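Chapter 4
The Ordering of the Working Space

Aims of this chapter

By the end of this chapter the student should be able to describe the purpose of a fixed working space, explain the difference between a permanent and a temporary temple, and set out a plain daily practice that can be kept up for one season.

4.1 Why the space comes before the rite

Most students who come to ceremonial work want to begin with the words. They have read a banishing or an invocation and would like to try it. The earlier chapters dealt with the theory behind such rites, and Chapter 5 will give the first of them in full. Between the two comes the place where the work is done.

A rite is a set of actions repeated in the same order. When the place changes each time, part of the attention goes to the place. The student looks for the east, moves a chair, or wonders whether the neighbors can hear. When the place stays the same, these matters settle after a few sessions and the attention is free for the work itself.

The older grimoires treat the subject at length and do not agree with one another. Some ask for a room that has never been slept in. Others ask only for clean ground and a circle. The Brallness manuscript, which is used as a source text in several chapters of this book, gives 688 lines to the preparation of the chamber and fewer than half as many to the rite that follows. A modern reader may find this out of proportion. The copyist seems to have thought that a person who could follow the first part with care would have little trouble with the second.

4.2 Permanent and temporary temples

A permanent temple is a room, or a closed part of a room, kept for practice and used for nothing else. A temporary temple is set up before each session and taken down after it. Almost all students will work in a temporary temple, and nothing in this course requires more.

The Jodora school, whose method is followed in this chapter, asks for a cleared floor large enough to turn in with the arms out, a small table for the altar, and a way of marking the four quarters. Robes, swords and painted tablets belong to a later grade. The student who buys them now will probably replace them.

4.3 Color and the sorting of materials

Each quarter has its color, and each color has its group of materials. The tables of correspondence differ from one school to the next. In the Jodora table, yellow is given to air, red to fire, green to earth and blue to water. The Caldeira table exchanges two of these and adds a fifth color for spirit. The student should choose one table and keep to it for the whole course. Mixing tables is the most common fault in beginners' work and it is hard to correct later, after the associations have been learned.

Herbs, resins, cords and candles should be stored by quarter. Any clean container will do.

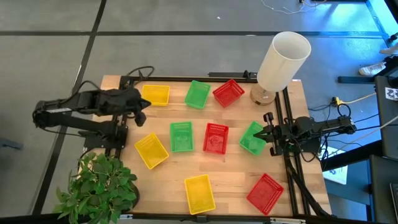 Fig. 4.1 Small mesh baskets in yellow, green and red.

Materials that have been used in a rite are kept apart from those that have not. Ash and candle ends are disposed of the same day.

4.4 The daily practice

The exercise for this chapter takes 8 minutes and is done twice a day, on rising and before sleep. Clear the space. Stand in the center and face east. Turn slowly to the south, the west and the north, pausing at each quarter for 2 full breaths, and come back to the east. Say nothing. Write the time and the state of the mind in the diary, in one line.

Some students will be tempted to add to the exercise. The Roltesmont diaries, discussed in Chapter 9, show what comes of this. Their writer set out to complete 999 turnings without a change, altered the order in the first month, and spent the rest of the year trying to find out which version had produced the results recorded.

Terms introduced in this chapter

Chamber: the older word for the room in which a rite is performed.
Quarter: one of the four directions, with the element and color assigned to it.
Table of correspondence: a list that sets out which colors, materials and names belong to each quarter.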